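Call for Student Participants: Two-Arm Manipulation Project, Rullik Robotics Program

The Rullik Robotics Program invites applications from enrolled students for its project on the handling of transparent objects. Selected participants will join the Glassware Group, which operates a pair of robot arms at a shared desk station and prepares an entry for the Kekis Student Manipulation Challenge. No previous experience with robot arms is required. 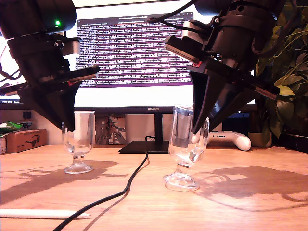
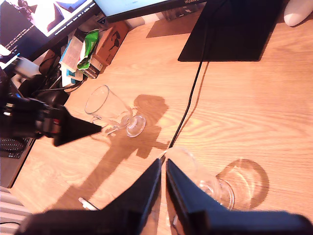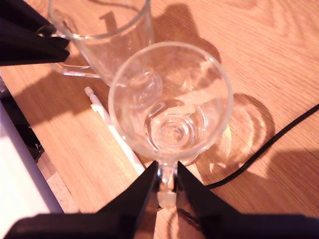

Glassware Group: robot grippers and clear glassware at the desk station.

About the project

Clear glass is difficult for camera-based systems. Its edges change with the light, and the surface behind it shows through. The group studies how two arms can grasp, move and set down drinking glasses of different shapes – stemmed glasses, mugs and tumblers – on an ordinary desk. Each participant takes part in operating the arms, reviewing recorded attempts and writing up results. The current collection holds 441 recorded attempts, and the group intends to reach 800 before the challenge.

Places available

The program offers 6 places in the coming term. Participants attend two supervised sessions per week in Room 604 of the Šimkus Building and should expect additional reading between sessions. Participation is unpaid. Academic credit may be arranged with the student's home department and must be approved before the first session.

Who may apply

Applicants must be enrolled in a degree or diploma course for the full term. Students of any subject may apply. The group needs people who can program in Python, and it also needs people with steady hands, patience and clear written English. Applicants who have taken part in a school or college robotics club are asked to mention it, although membership in a club carries no preference.

All participants complete a safety briefing with Ruan Sithole, laboratory supervisor, before operating the arms. Safety glasses are provided. Broken glass must be reported to the supervisor on duty and may be cleared only by trained staff.

How to apply

Applications should include a one-page letter stating the applicant's interest in the project, a current transcript, and the name of one instructor who may be contacted. Students who applied in February and were placed on the waiting list need only confirm in writing that they wish to be considered again.

Materials must reach the program office by April 8, 2022. Late applications will be held for the following term. Short interviews will be conducted by Signe Ravn, project lead, and Gifty Yakubu, student coordinator. Applicants who require an adjustment for the interview or the laboratory sessions – including seated operation – should state this in their letter.

Questions about credit should be directed to Gifty Yakubu at the program office, Šimkus Building, ground floor.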